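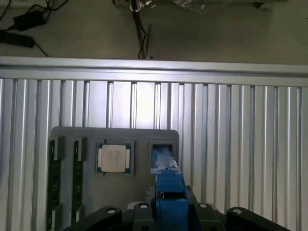
Is it bullying if they do it politely?

plorero_mom
Posted 2/19/26

My son is in seventh grade and has a group of friends he's had since kindergarten. In January they started a new group chat without him. No name calling, no shoving, everybody still says hi in the hallway. They just make all their plans in the other chat and he finds out on Monday. He's stopped asking. Do I call the school, call the other parents, or sit on my hands? I have been sitting on my hands and they're going numb.

Bastus
Leaving someone out isn't bullying, it's seventh grade. My daughter was dropped by her whole lunch table and had a new one by spring break. If you call the other parents you'll get him a pity invite to a birthday party, and I can't think of a worse afternoon.

Haris Marwat
Disagree with Bastus. I coached middle school track for 17 years and the quiet stuff did more damage than anything that happened in the locker room. A kid who gets shoved can at least point at the kid who shoved him. I'd email the counselor. Keep it short, say what changed and when, and ask her to keep an eye on lunch.

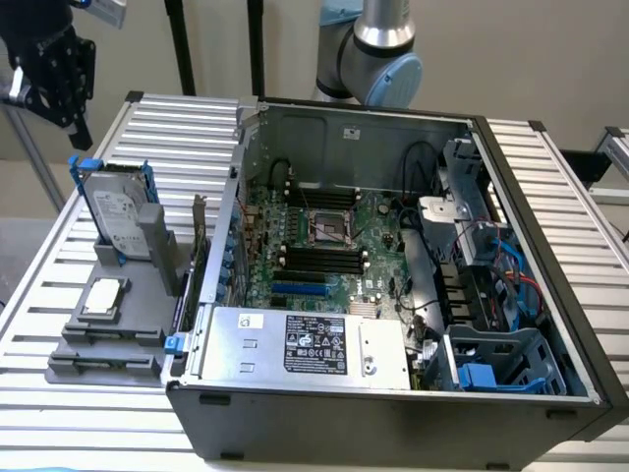
Also, ask him first. I've seen parents go in like the cavalry and the kid didn't speak to them until June.

Bastus
"Keep an eye on lunch." And do what, assign friends?

Haris Marwat
Notice things. It's a low bar, but you'd be surprised who trips on it.

flusar_77
I was the kid in the other chat, except it was 2000 and the chat was a three-way phone call. We cut out a girl named Adeleke for most of a year and if you'd asked any of us why, we'd have said "we're not being mean to her." We were very proud of not being mean to her. So yes, I think it counts.

plorero_mom
Okay, I asked him, in the car, so neither of us had to make eye contact. He said it's "whatever," which I understand is the full range of human emotion at his age. Then he said he doesn't want me talking to the other moms but the counselor would be fine, "if she's not weird about it."

Bastus
She's a middle school counselor. She's going to be a little weird about it. But fine, if he said yes, send the email. I still wouldn't use the word bullying in it.

Haris Marwat
On that we agree. Mark the calendar.

What I'd put in the email:

1. When the new chat started, and that he isn't in it.

2. What you've noticed at home, such as skipping things he used to like.

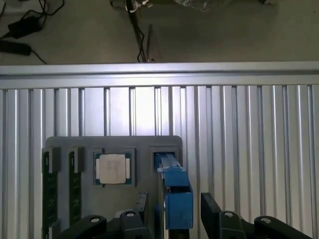
3. That he knows you're writing, and he'd like it kept low key.

4. A date when you'll check back in. I used to give it 5 school days.

flusar_77
Does he have anything going on outside that group? Band, a club, a cousin?

plorero_mom
Chess on Thursdays. He says the other chess kids are "fine." I'm told this is high praise. Email sent.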